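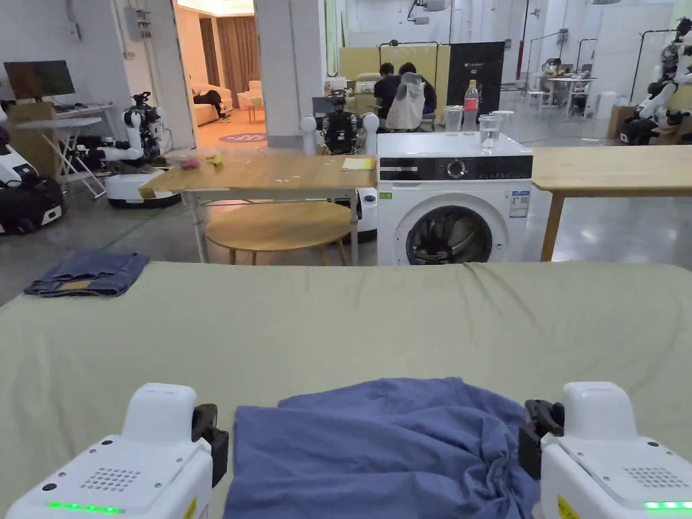 What is worry time?

Worry time is a short, fixed part of the day set aside for worrying, so that worries which turn up at other hours can be noted down and left until then.

Home | Articles | Feelings | Habits | Sleep | Index

November, by Menaka Bhattacharjee

Worry time, also called scheduled worry or worry postponement, is a self-help exercise used in talking therapy, coaching and everyday life. A person picks a time and a place, writes down each worry as it comes up during the day, and goes back to the list when the appointed time arrives. It needs a pencil and a scrap of paper, and it can be learned in an afternoon, which makes it one of the most cheering ideas in the whole field!

The exercise belongs to a wider group of methods known as stimulus control, in which a habit is tied to one setting so that it loosens its hold on all the others. Many people who worry a great deal do it everywhere: in bed, at the sink, on the bus, halfway through a conversation. Giving the habit a chair and an hour of its own is a wonderfully simple answer to that.

Method

Descriptions differ in detail, but most have the same parts. The person chooses a slot, often 5.30 in the afternoon or a little after, and keeps to it every day. Late evening is usually avoided, and so is the bed. Most guides suggest a slot of between ten and thirty minutes.

During the rest of the day a worry is caught in a few words ("the boiler", "what Mum said") and put off. The words should be brief. A long entry tends to turn into the worrying itself, as anyone who has filled two sides of paper at a red light will know. Attention then goes back to whatever was going on before, even if it has to be brought back several times.

When the slot comes, the list is read through. Some entries will have gone flat and can be crossed out, and this is the part that beginners so often find delightful. Those that still matter are sorted into worries that something can be done about and worries that nothing can be done about at present. The first kind gets a next step, however small. The second kind is simply thought over until the time is up. Then the list is put away.
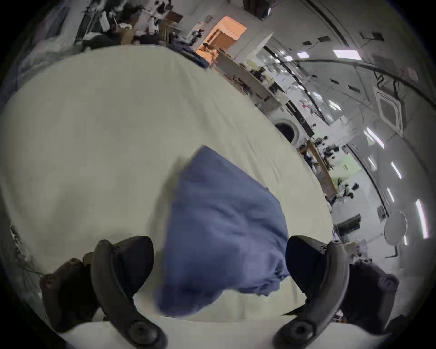

Kiltiline Companion to Everyday Counselling, vol. 12, p. 499

Variations

The Wisel card, named after the small counselling practice where Wycliffe Langat first handed it out, limits the day's list to one side of a postcard. Langat wanted something that would fit in a coat pocket, and the cards became very popular with his evening groups. Later versions had a ruled line down the middle for the two kinds of worry.

Ainhoa Robles described a spoken form for people who dislike writing. The worry is said aloud once, in a single sentence, and then said again at the set time from memory. Whatever has been forgotten is allowed to stay forgotten. Robles was very fond of this rule, and her booklet Chege returns to it again and again.

A form for couples, the Stistau hour, gives each partner half the slot to talk while the other listens without offering answers. Despite the name it rarely lasts an hour.

Common difficulties

The usual complaint in the first week is that putting a worry off feels like ignoring it. Kenneth Cruzado compared it to telling a caller that you will ring back, and stressed that the call must then be made. People who skip the slot soon find that their worries stop waiting for it.

Others sit down at the right time and find they have nothing to worry about. Writers on the subject are agreed that this is fine, and that the time may be spent on a cup of tea. A few worry about having no worries, and that can go on the list too.

Worry time is not meant for emergencies, and it does not take the place of treatment. Someone whose worry is severe or lasting, or who feels unsafe, should speak to a doctor or therapist straight away.

See also: Problem solving; Rumination; Sleep diary; Thought record

Last updated: November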